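Heststead FC Supporters Board > First Team > Delorme contract clause, what it says and what it doesn't

Page 1 of 1

backpost_lurker wrote:
The club statement says Colette Delorme was released from the manager's job "under the performance provision" of her contract. Local press is reporting that as a sacking. It is a different mechanism. A sacking triggers payment of the remaining term. The performance provision, going by what Benoît Hamel told the members' meeting in December, lets either side end the deal if points per game stays under a set threshold over a nine-match block. Payment is then capped at three months.

If that is right, the club saved most of a year's salary by waiting for one more match. Does anyone have the wording?

Nulell_End_Row_F wrote:
No wording, but I was at the meeting. Hamel said "league matches." The cup tie against Maillard doesn't count in the block. Take that out and the run is eight matches, so the threshold hadn't been tested when she went.

backpost_lurker wrote:
The abandoned match at Stitero was awarded as a 3-0 loss. That is a league result. Eight plus one.

Nulell_End_Row_F wrote:
Awarded results count for the table. Whether they count for an employment contract depends on the definition of "match played." We played 80 minutes of that one. Her lawyer will make that argument and I'd expect it to get somewhere.

setpiece_ledger wrote:
Leaving the contract aside, the football case for removing her is weak. My figures for the season up to her last match:

Shots conceded from open play: down on last year
Shots conceded from corners: up, nearly all at the near post
Minutes played by Prodromos Mitsotakis-Vlachou: 1709
Minutes played by Beril Çetinkaya: 283

I log these by hand from the full match video, so allow for a minute or two of error per game on substitutions.

The last two lines are the ones people argue over. One midfielder plays nearly everything and the other gets the end of games already lost.

oldstand_gerry wrote:
And there it is. Çetinkaya should have started from the second month. She left a fit player on the bench because he complained about the training schedule. Everybody in the ground knew it.

setpiece_ledger wrote:
I didn't say that and the minutes don't show it. He was out with a hamstring for part of the period. Take those matches out and his share is still low, but it is low in the way a second-choice midfielder's usually is.

oldstand_gerry wrote:
Second choice on whose judgment?

setpiece_ledger wrote:
The manager's. That was the job.

Ginette Le Goff wrote:
Posting under my own name as I edit the match program. Two corrections.

1. The provision refers to "competitive fixtures in the division." I have seen the summary that went to members, and I haven't seen the contract. Awarded results are not mentioned in the summary either way.
2. The training schedule complaint was signed by several players, Mitsotakis-Vlachou among them. He kept his place. That does not fit the theory that signing it cost anyone theirs.

backpost_lurker wrote:
Thanks, useful. "Competitive fixtures" is broader than "matches played." I'd now lean toward the club being covered.

Nulell_End_Row_F wrote:
Disagree. "Fixture" is a scheduled match. If the replay had been ordered you would have one fixture and two games. The term doesn't settle it.

halftime_flask wrote:
Different matter, but it's in the pinned list for this section. The food for the away coach is going in plastic boxes with lids from now on. Foil leaked last time.
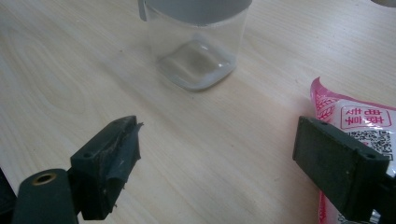 Clear box, gray lid

Bring your own if you have them and put your name underneath. Coach leaves at 9 from the Nulell end.

oldstand_gerry wrote:
Is the coach still stopping at the services? Last time we missed kickoff.

halftime_flask wrote:
One stop, fifteen minutes.

setpiece_ledger wrote:
Back on topic, I have put the corner data in the stats thread, split by delivery side. The near-post problem starts when we switched to zonal marking, four matches before she left. Anyone who wants to blame the midfield should look at that first.

oldstand_gerry wrote:
I'll look at it. I still say he should have started.

Nulell_End_Row_F wrote:
Has anyone asked Hamel whether the three months has been paid? If it has and she accepted it, the definition question is probably closed.

Ginette Le Goff wrote:
I asked. He said he would answer at the next members' meeting.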